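Spent most of July teaching a simulated robot to get through doorways by driving it myself, remotely, from a desk in Hovik. A few things I've picked up, for anyone about to start the same job.

My first 42 runs were rubbish. I drove the way I'd walk into a room, all in one go, and Ea Vídalín watched four of them back and asked what exactly the robot was meant to learn from that. Fair!

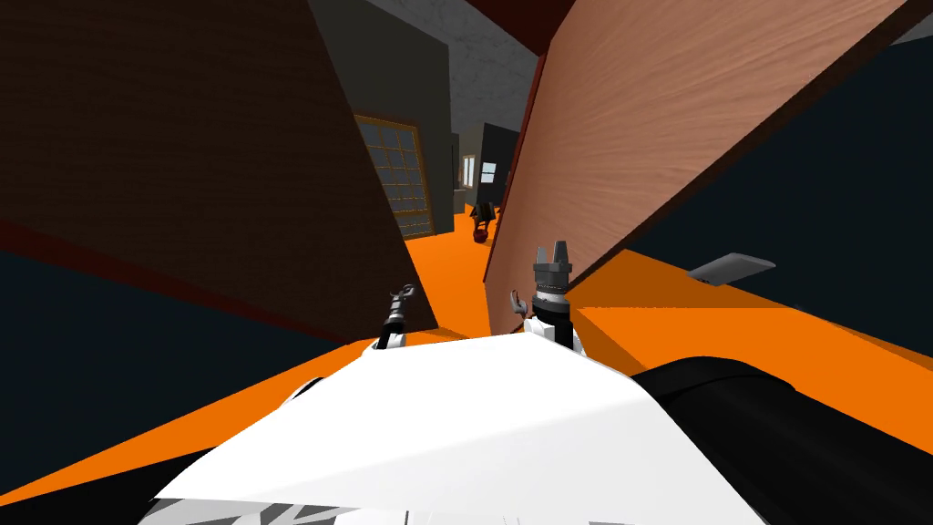 Doorways are where my driving falls apart. In open floor I can be as sloppy as I like, but put me between two big wooden panels like these, with both grippers up in front of the body, and I start fiddling with everything at once - base, wrists, the lot. Then every bit of fiddling goes into the recording and the robot dutifully copies it back at me.

So now I move one thing at a time. Base first, stop, then arms. It feels painfully slow when you're holding the controllers, and it looks perfectly normal on playback.

The tilted view takes some getting used to as well. I spent my first morning leaning sideways in my chair like I was on a motorbike. Bjartur Vigfúsdóttir has done this far longer than me and her tip was to pick something on the floor and steer by that until your head stops arguing. Worked by lunchtime, mostly.

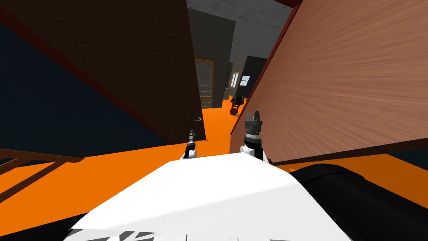

Same passage, both grippers up, dark panel on the left with its little handle.

We're calling this set Nusis (don't ask, Bjartur named it) and it's at 341 recordings that I'd be happy to show someone. The bad ones go in a separate folder. I used to delete them, but Ea wants them kept so she can compare a wobbly approach with a clean one.

Also - take breaks. After six runs in a row my thumbs get lazy and I start cutting corners, and you can see it straight away in the arm paths.

Next up is doing the whole lot again from different starting spots. If anyone's got a trick for keeping the left arm still while you're turning, please send it my way!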